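Features > Automation > Capital planning

News Features Suppliers Events Subscribe

Pricing the bench before the arm

Simulation is now a line item in its own right, and it belongs at the front of the capital plan

By Yeshi Wako

163 shares | 4 comments

Most first-time buyers of a bench-mounted arm budget for the arm. The quotation arrives with a controller, a two-finger gripper and a freight charge, and the remainder of the program is left to a contingency line. At Brollcombe, which fits out shared kitchens for residential colleges, the planning group reversed the order. Its first approved spend was a simulation licence and 90 hours of modelling labour, charged to operating budget. No hardware was ordered in that period.

The task under review was table clearing. The tender documents call for the removal of bowls, utensils and personal items from mixed surfaces, with the gripper specified by opening width and finger depth. Both figures bear directly on price. A wider stroke generally means a heavier gripper, which reduces usable payload and can push the buyer into the next size of arm.

Cluttered layouts were modelled ahead of tidy ones. A bowl with two chopsticks across its rim is a harder planning case than a bare bowl, as the utensils extend the object's envelope on one side and may shift when the bowl is lifted. Residue adds a further variable for contact friction. Reading material left on the counter has to be classed as an item to avoid or an item to move, and the choice alters the cycle time on which the payback calculation depends.

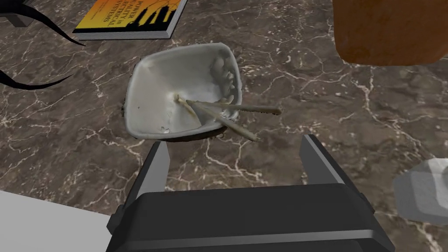

What the licence covers

Brollcombe obtained prices from Bevau and Vanags. Bevau sells a perpetual licence with annual maintenance at a fixed percentage. Vanags charges by seat and by compute hour, so its cost rises with the number of layouts tested. For a short evaluation the second model was cheaper. Over the planned service life of the cell, nearly 2 years of continuous use was enough to cancel the difference.

Neither quotation included asset preparation. Room geometry, surface finishes and small objects must be built, purchased or adapted, and each needs collision properties as well as an appearance. Buyers should ask for this as a separate schedule. The same applies to camera placement: a view from just behind the gripper is useful for checking finger clearance, but it is no substitute for a fixed overhead view when estimating reach.

Electronics on the work surface were treated as a distinct risk class. A phone or tablet lying flat offers very little height for a finger to engage, and the cost of damage is borne by the operator. The group's draft specification excludes such items from handling and requires the planner to keep a set clearance around them. A narrow tray with a raised rim brings its own constraint, as the rim limits the approach angle to anything small inside it.
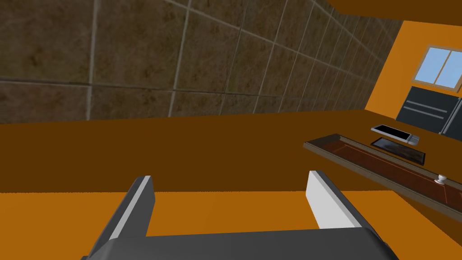 Staging the purchase

The capital request was divided into 4 gates. Gate one releases funds for simulation. Gate two covers the gripper and a loan arm, gate three the arm and guarding, and gate four integration and operator training. Each gate has a written exit criterion and a named approver. Unspent money does not roll forward automatically.

Prarum, the integrator, initially objected to the loan arm on the grounds that commissioning would be carried out twice. The revised contract pays for the first commissioning at an hourly rate and caps the second. Spare fingertips are listed as consumables and have been moved out of capital altogether, which simplified the depreciation schedule.

Two items remain open. The insurer has yet to confirm whether the loan period falls under existing plant cover, and the electrical allowance assumes a spare circuit at the bench. The gate two submission is due in June.

4 comments | Share this feature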